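Keeping Small Blocks in Place on a Work Table

Project report, Materials and Surfaces, second term
Moen Hall, Lokport
August 4, 2025

1. Background

The work table in Moen Hall has a smooth light wood top. It is easy to wipe and it looks good, but small parts do not stay where they are put. A block that drops a short distance bounces and ends up near the edge or on the floor. A block that is nudged keeps going. The table is also noisy.

The project was to cover the table with something that fixes this, using material the department already had, and to measure the difference. The block set came from the Gulla box, a mixed box of small colored blocks left from an earlier course. Most of them have rounded edges and no two sides slide quite the same.

2. Surfaces compared

Two surfaces were compared: the bare tabletop and a large black mat laid on top of it. A sheet of Flaltine, a thin foam liner sold for drawers, was tried first and dropped. It curled at the corners and would not lie flat even after a night under books. The mat lay flat from the start.

The mat is 904 mm along its long side. It does not cover the whole table, and a strip of wood was left bare along the edge. That turned out useful for setting down pens and tape during the tests.

3. Method

Drop test. A block was held level at the height of a ruler stood on its short end and let go. The distance from the landing point to the resting point was measured with a tape. There were 98 drops, split evenly between wood and mat. Drops where the block was let go crooked were thrown out and repeated.

Nudge test. A block was placed on a chalk mark and pushed by a card on the end of a weighted string. The same weight was used throughout. 16 blocks were used, each one pushed once on wood and once on the mat.

Visibility. A tester looked away while a block was placed, turned back, and pointed to it. This was done with the ceiling lights on and then with the ceiling lights off and the blind up. No timing was done. Only wrong or slow answers were written down.

4. Results

On wood, the blocks bounced in nearly all drops and several left the table. On the mat, most stopped close to where they landed. The worst cases on the mat were blocks that came down on a corner and rolled over once or twice. None left the table.

The nudge test gave the clearer result. Every block traveled farther on wood than on the mat. Blocks with a chipped face were the least predictable on wood. On the mat the chips made little difference.

Red and orange blocks were easy to find on black in both kinds of light. Dark brown ones were slower to find with the ceiling lights off. The lighter blocks that had done well on black were the hard ones on the bare wood.

The mat was clearly quieter. We had no sound meter, so there is no number for this.

5. Problems

Dust is the main one. The mat shows it more than the wood does. A damp cloth left streaks, and a dry brush worked better. Chalk marks had to be replaced with small pieces of tape, which meant that the first nudge results could not be used and the test was run again.

The color of a block also changes a lot with the light. One that was written down as red in one session was written down as brown in another, and it took a while to see that the notes were about the same block. We put numbers on a paper key after that, with the chips on each block drawn in.

The mat and blocks on the table:

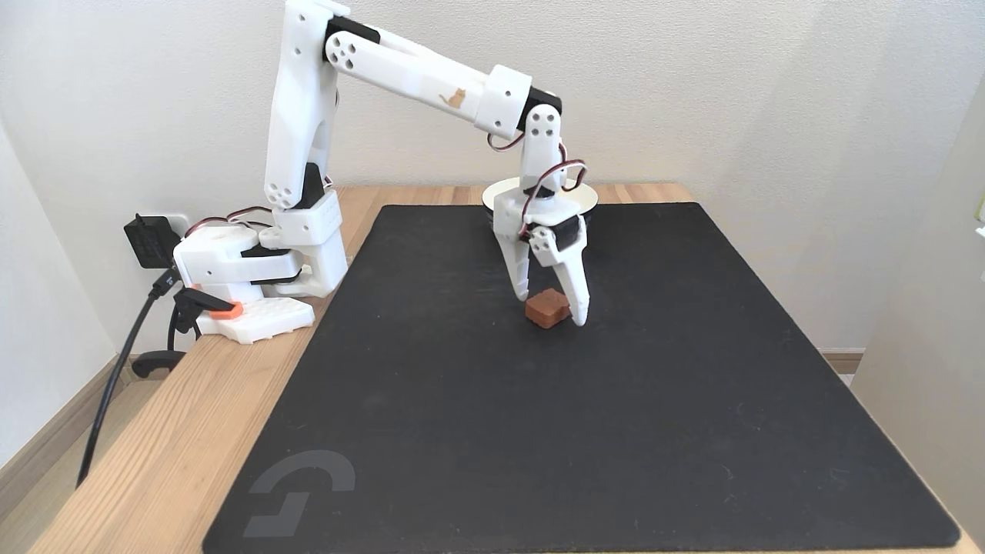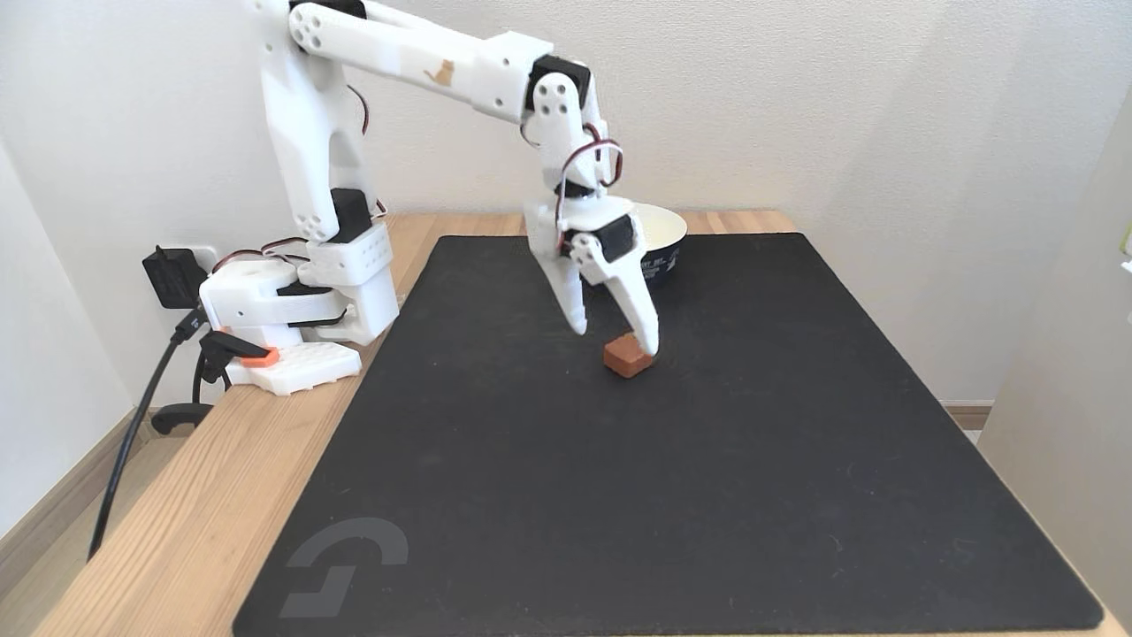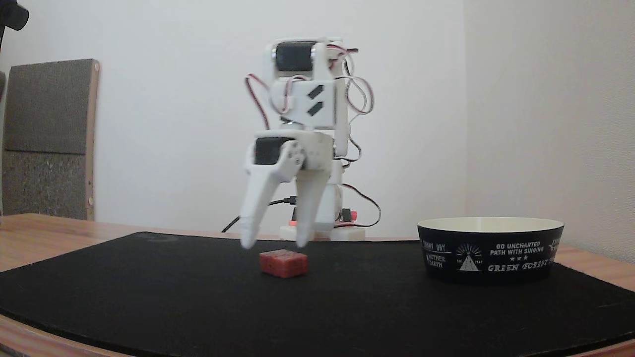

6. What we would change

The drop height should be set by a stand. Holding the block by hand and checking against a ruler took a long time and probably added error that we cannot separate from the results.

More dark blocks should be included in the visibility test. The Gulla box has few of them, and the finding about brown blocks rests on a small number of tries.

A gray mat should be tried as well. It might show less dust and still give enough contrast. The department has one in storage, but it is shorter than the table and would need to be joined to a second piece.

The black mat stays on the table until November, when the room is needed for the next course. The paper key is in the lid of the block box.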